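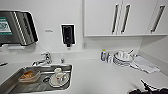

The counter, with the sink to the left and cabinets on the right.

Put it on the wall

I have shared a kitchen at work for 23 years, in 3 different buildings, and I have come to one firm view about them. Anything people use at the sink should be fixed to the wall.

Soap is the clearest case. A bottle by the tap gets a ring under it, then it gets moved to wipe the ring, then it ends up on the windowsill. A dispenser on the wall stays where it is. The same goes for paper towels. A loose roll falls in the sink sooner or later, and after that you have a grey lump which somebody has to deal with.

Bram Mertens, who sits opposite me, thinks this makes a kitchen feel like a clinic. He would like a wooden dish rack and a plant. I see his point - white walls and white cupboard doors are not cosy - but I don't go in there to be cosy. I go in to rinse a mug.

At our old place in Pretorius Street we had the plant. We also had 48 mugs for a much smaller office, and most of them lived on the counter.

My one complaint is labels. If a notice is worth putting up by the sink, print it large enough to read from the door. Mirjana Tomić in the front office agrees with me and has offered to redo ours in September. The plant question is still open, as far as Bram is concerned.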